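Cudham Test Kitchen Cell - Maintenance and Setup Meeting
Minutes of the meeting held May 28, 2025

Present: Bilal Farah (Chair), representatives of Patum and Tranameo
Apologies: Bayram

1. Previous minutes
The minutes of the previous meeting were accepted without amendment.

2. Arm calibration
Patum reported that the zero offsets at joint 3 had been re-entered following replacement of the encoder cable. The simulated model of the cell has been updated to the same values. Members agreed that the model is to be the reference for all reach checks until the next service.

3. Gripper clearance at the microwave
The meeting considered the approach to the microwave in the simulation. The arm comes in from the right and the gripper stands beside the lower right corner of the appliance, with its housing over the edge of the counter. A red marker lies immediately to the left of the housing.
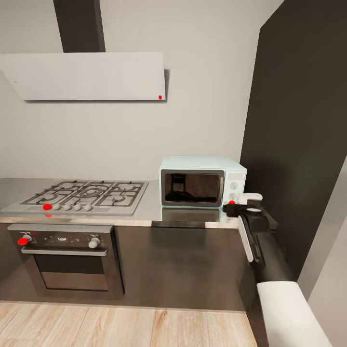
Bilal Farah asked whether the approach path could be raised by 17 mm before the next run, as the finger pads on the physical arm had worn unevenly and he did not wish to fit a new pair only to have them rub on the same side. Tranameo had no objection, provided that the wrist speed limit was left as it is. The change was agreed.

4. Spare parts
Two sets of finger pads are held in stores. Patum is to order a further encoder cable - the shielded type - and to confirm the delivery date in writing.

5. Lubrication and inspection
The service sheet calls for the wrist seal to be inspected at each visit. This had been omitted from the site copy and will be reinstated.

6. Actions
Patum: amend the approach path and reissue the cell program.
Tranameo: correct the site copy of the service sheet.
Bilal Farah: fit the new finger pads and record the gripper zero afterwards.

7. Next meeting
To be held in June, on a date to be advised. Bayram will be asked to bring the controller backup log.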